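Last updated: 28 February 2019

Re: [rorna-club] Bag task, which hook height?

> We are still stuck on the bag. Does your group hang it from the wall
> or from the rim of the bin? Ours keeps getting lost in the folds.
> Also, is the Skarkow round still in June?

June, yes. Entries go to Zalewska as before.

We hang ours from the wall, on a small adhesive hook, by one handle only. The students tried two handles first and found the mouth harder to get at.

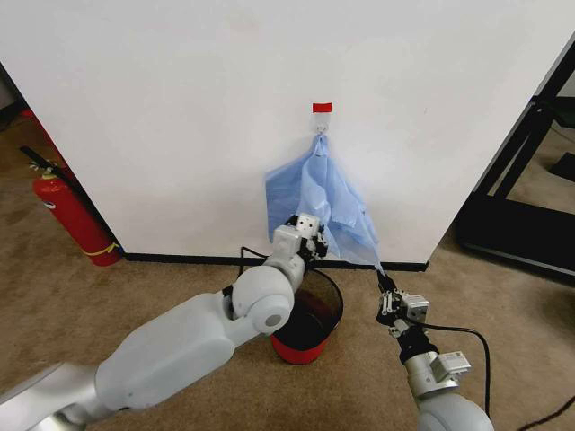
Our planner works from the corners and ignores the rest of the bag. The left arm takes a pinch low on the left side and the right arm takes the lower right corner, which pulls the plastic out to a point at the fingers. We keep the bin against the wall under the bag so the next step is a short move. The red marker goes directly above the hook. Log 2791 has the settings, and 3013 is the same with slower arms. Use a fresh bag every 16 runs.

Recent on this list:
Wimia gripper pads, where to order
Rorna lab hours
Skarkow rules, second draft
Cable ties again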